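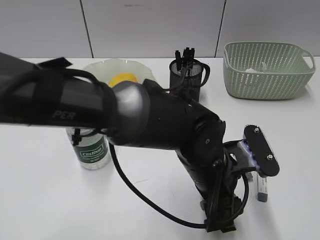 Nurnlow is pleased to announce that Moges, its tabletop arm service for small workplaces, is open for orders from 28th September. Moges comes as one package: the arm and gripper, the software that runs them, and a patient person on the end of the telephone while you find your feet. We wanted to show it working on the sort of table most of us have at home or at work, so there's a water bottle standing about, a wavy-rimmed bowl with something yellow in it and a pen holder with a cable draped over its side, and in among all that the gripper is down over a small clear vial with a dark cap. Small, smooth things like that are what our early customers asked about more than anything else, and we have spent a good deal of the past year on them!

Moges grew out of a long and very happy partnership with Skovanside, whose people let us try out one idea after another at their own benches (and fed us extremely well while we did it). Over that time the arm made 3,000 practice lifts, and almost every one of them taught us something about how people really leave their tables.

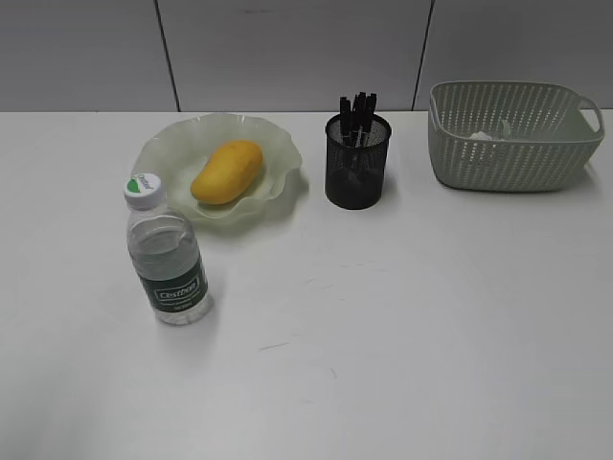
The service is meant for places that have plenty of fiddly picking and putting away to do, and no wish to rebuild a room around a machine. Setting up takes 90 minutes, and one of our fitters stays until you are comfortable with it. After that you teach Moges a new job by guiding it through the movements by hand, as slowly as you like, and you can save up to 80 jobs and call them back by name.

"I'm very fond of this one, I have to say," said Wolfram Baumgart, head of product at Nurnlow. "We've made bigger arms and we've made faster ones, but I've never enjoyed watching people use something so much. They give it a job, they go off and put the kettle on, and then they come back and want to give it another one."

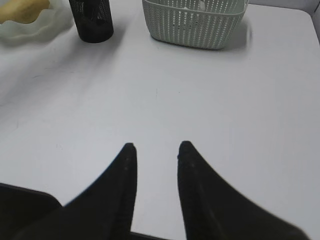 The view from the Moges wrist camera, looking out between the gripper fingers.

The wrist camera is included in the price, and so are 2 spare sets of fingers. Customers can hire Moges by the month or buy it outright, and anybody who begins by hiring may put what they have paid towards buying later on. 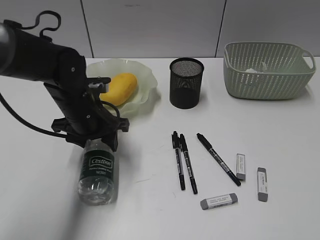
Yamila Zúñiga said that what mattered most to her was being able to change the job herself without ringing anyone up, and that she would be keeping hers on well past the trial.

Visitors will be very welcome at our Girside showroom, where Moges will be running daily until the end of November. Do bring along something you'd like to see it pick up. To arrange a visit or ask for a price list, please contact Morfudd Owen at the Nurnlow press office.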